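Mock bathroom, notebook, September, 4:20 pm

Back on the wall cabinet. Jisa's sheet says open shelves beside the mirror are "easier to live with" than a closed door. Easier for who? I've read the sheet twice and it doesn't say what they compared it to. Haruna Oshima likes the unit. I said I'd give it a fair go and write down what bugs me.

First gripe is depth. The lavender bottle and the taller white one are both down on the bottom shelf, and the short one looks fine there. The toothpaste stands upright against the side next to the mirror. I don't trust a tube standing on its cap on a bare white shelf, whatever the sheet says about keeping things tidy.

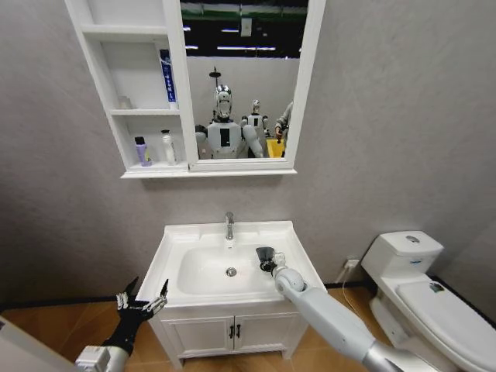

Does the bottom shelf need a rail along the front?
I'd try one before ordering anything else. A thin strip would do, low enough that you can still lift a bottle over it without tipping it.

Second gripe, white on white. The small clear piece nearly disappears against the back panel. Cernov's answer to this was a tinted back, and Ferreira quoted us 54 extra for it, which seems like a lot for a bit of color. A shelf liner would do half the job. Haruna thinks I'm fussing and that people learn where their stuff is. Maybe. Guests don't.

Mounting height is still open. Marnik's drawing puts the bottom edge 529 above the vanity top and our own sketch says 324. Neither one has units on it. I'm not drilling a second wall on the strength of either.
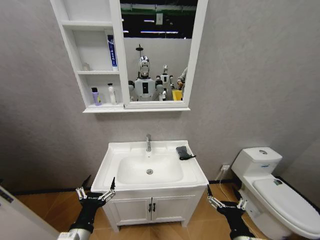 Where should the toothpaste go if two people share the cabinet?
On whichever shelf the shorter person can reach without leaning over the sink. Tall bottles that get used once a day can take the harder spot.

Still not sold on the ledge under the mirror. It's thin, and I bet it ends up collecting hair ties and water spots. Haruna wants to leave it alone for 7 days and then look again. Fine by me.

To do: ask Marnik which units, find scrap for the rail, get liner samples (anything but white).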